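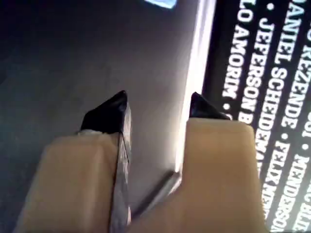
Grasping and Handling: notes to go with the open day visit
Handout 6, updated Mar 5, 2020

Hello everyone. These are my notes from the open day at Drorkelberg, tidied up a bit so that those of you who missed the coach have something to work from, and those of you who came have something better than the back of the sandwich menu (I saw you, second row). Read them before the seminar. The questions for the written work are near the bottom.

What we went to see

Drorkelberg do handling work for libraries and archives, mostly picking things off shelves and putting them back in the right place. The open day was run by Sadao Kobori and Bernice Mahama. Sadao looks after the arms and Bernice looks after what she calls the fussy end, meaning anything that touches the goods. We had the main hall in the morning and the small bench room after lunch, and I'd say the bench room was the better half by a long way!

The main hall has a full run of shelving with 646 items on it, all different, and an arm on a rail that goes up and down in front. It is called Kisen. You pick a title on a screen, Kisen trundles off, and with luck you get your book. I liked it very much but it was too far away to see what the fingers were doing, and the fingers are what this part of the course is about.

The bench demonstration

In the bench room they had a two-fingered gripper working on flat things standing upright. Books and boxed cases, that sort of shape. I want you to think about why this is harder than a cube, as most of you are still drawing cubes in your answers.

A cube sits there. You come in from above with the fingers open, close them, lift. A thin upright thing gives you one narrow edge to aim at, and the fingers have to go either side of it. If you are off by a little to the left, one finger lands on top of the edge and pushes it down or knocks it over. And if the thing isn't quite square to you – it never is – the fingers need to be turned to match before they close.

Etornam Amoah asked the best question of the afternoon, which was how the gripper knows where the edge is when its own fingers are in the way. Bernice laughed and said that was most of her job. As you get closer, the fingers hide more and more of the thing you want to hold. So the last bit of the move is done partly on what was seen a moment earlier, and partly on whatever can still be seen between the tips. Write that down, it comes up again in handout 7.

Fingers, and why tips are pointed

The fingers on the bench gripper were chunky pale beige blocks, with black tips that came to a point. Several of you wondered why you would want a point at all, given that a bigger pad holds better. Both things are true. A big flat pad spreads the force and stops the object twisting round in the grip, but it won't go into a tight space. A wedge will. On a packed shelf the space between two neighbours may be next to nothing, and the tip has to start the gap before the rest of the finger can follow.

The price is contact area. Hold something by the very ends of two pointed tips and it can swing about the line between them like a gate. Try it with two pencils and a paperback if you don't believe me. Get the pencils low down near the bottom of the book and then high up near the top, and feel the difference.

Nii Atinga did try it, on the coach home, with somebody else's paperback. Thank you, Nii.

Shiny edges

Something I hadn't thought of before the visit was the light. A glossy edge under a bright lamp goes almost white, and the camera then has a white stripe with no detail in it. You would think a bright stripe is easy to find, and it is, up to a point. The trouble is the stripe moves when the lamp moves, or when the case is tilted a touch, and the brightest line isn't always the true edge. A dark cover next to a pale edge gives you a nice strong step to look for. A grey cover next to a grey wall gives you very little.

Sadao's team use a second check on the printed side of the cover where there is one. Big white lettering on black is a gift, he said. Lines of text run parallel to the edges, usually, so if you can find the slope of the lettering you have the tilt of the case as well. You don't need to read the words for that. I thought this was lovely and I have pinched it for the lab.

How often does it work?

I asked, naturally. They do runs of 1,000 picks and log every one, and a person goes through the failures afterwards and sorts them by hand. The two biggest groups are slips, where the grip closed and the thing slid out, and what they call doubles, where two thin items come out together. Doubles are the worse of the two for a library, as the second one usually ends up on the floor.

I asked for the split between them and was told I could have it once the Dorkach report is finished, in December. I shall nag.

For your written work

Kobina Tsikata is marking this set with me, so be kind and write clearly. About two pages in all is plenty.

(a) Draw a two-fingered gripper coming down on the edge of a thin upright case. Mark the forces on the case once the fingers have closed. Then draw it again with the fingers turned five degrees too far, and say what changes.

(b) You may have either a pointed tip or a flat pad, with no swapping. Choose one for a packed shelf and one for a table with plenty of room, and say what you lose each time.

(c) Suggest a way to spot a double before the item leaves the shelf. Weight is the usual answer. Try to find another one.

Reading

Chamoun notes, sections 2 and 6. Skip the bit on suction cups for now, we'll do those after the break.

If you took sketches in the bench room please bring them along, even the scruffy ones. My own drawing of the finger tips looks like a pair of crows and I'd be glad of something better to put on the board.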